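Canddale Cell Practice Notes: Hand Tool Sorting at a Two-Arm Bench

Published 19 Mar 2024
Compiled by Eustaquio Ponce, reviewed by Rüdiger Seidel

Gallery 2 in the practice notes series covers small tool sorting with two arms working from one rail. The notes apply to tabletop cells at the Canddale and Tindville sites. They supplement the general bench procedure, CP-136, and do not replace it. Where the two differ, CP-136 governs until the next revision in September.

The pictures combine wrist camera and fixed camera views. Operators preparing for the Tindville sign-off should read them together with the section on item layout, which has been rewritten. The earlier text treated all hand tools as one class and gave one spacing rule for everything from pencils to wrenches. That rule has been withdrawn.

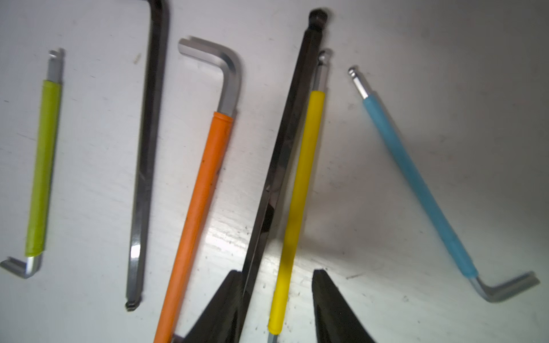 Hex keys on the work surface, viewed from the wrist.

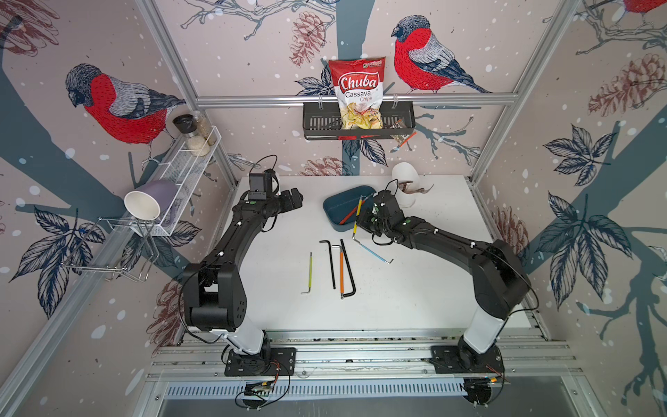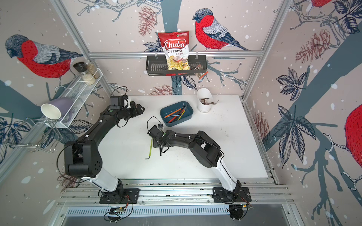
Both arms over the table, fixed camera. The tray is part of the layout.

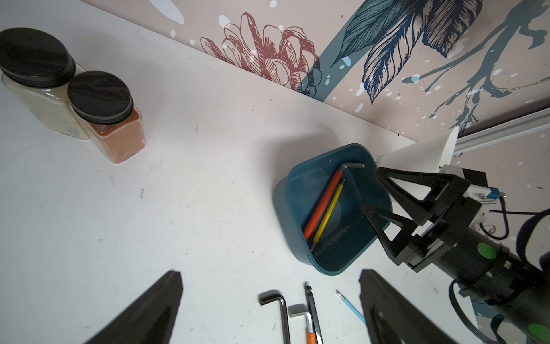

Item layout is the part of the procedure most often written up in cell reviews, and the part with the fewest written limits. A layout sheet must state which items may be placed in a run, which surface they start on, and where they are to end up. It must also state what counts as a neighbor. For long thin items the center-to-center distance is of little use: in the first picture a dark key and a yellow-sleeved key lie nearly parallel and both pass through the gap between the gripper fingers, so a closing command at that position would address two items at once. The sheet should therefore give clearance along the full length of the item, measured at the height of the fingertips. If the clearance is less than the opening width of the gripper plus the thickness of one finger, the pair is recorded as a close pair and the run is marked accordingly. Close pairs are permitted. Unrecorded close pairs are a finding.

Item identity. Sleeve color may be used as an identifier in the run record, provided that no two keys in the set share a color. Bare keys are identified by size and by end type (ball or flat). "The black one" is not an acceptable entry if the set has more than one dark key. Kemeys, which keeps the run records, returned several sheets last year for this reason, and the sheets had to be completed from memory by the operator. Completion from memory is no longer accepted.

Shared space. With both arms on one rail, the work areas overlap at the middle of the table. Only one arm may hold the tray zone at a time. The second arm waits outside the rim, gripper open, until the first has withdrawn to its park position. An arm that is holding an item has priority over an arm that is not. If both are holding items, the left arm goes first. The choice of left is arbitrary and was fixed so that reviewers can check it.

Containers. Trays are listed on the layout sheet by color and outline. A container that is not used in the run stays on the sheet if it is within reach of either arm, and is marked "static." The same applies to jars, mugs, and packaged goods kept inside the enclosure. Rüdiger Seidel has asked that static items be checked against the sheet before the first run and again after the last. Moving a static item during a run ends the run.

Surface condition. Specks and scuffs on a white top can be picked up by item detection, particularly at low thresholds. The top is wiped before each session and after every 500 cycles. Scuffs that do not wipe off are noted once, in the cell log, and need not be noted again unless the top is replaced. Glare is to be handled by moving the lamp. Changing the camera exposure in the middle of a session makes the record inconsistent, and such sessions are filed separately.

Cables. Wrist cables need enough slack for full rotation, and the loop must stay clear of the other arm at every point in the shared zone. Check this by hand, at low speed, with both arms extended. Form 307 has a line for the result and a line for initials. Both are required.

Stops. The operator stops the cell if an item leaves the table, if two items are lifted together, or if a finger makes contact with a tray rim and the arm does not retreat. Restart requires a fresh layout sheet in the first two cases. In the third, the existing sheet may be kept if nothing on the table has moved.

Comments on this gallery go to Eustaquio Ponce at Canddale. Comments on the sheet template go to the Nonent office, which will issue the revised template with CP-136.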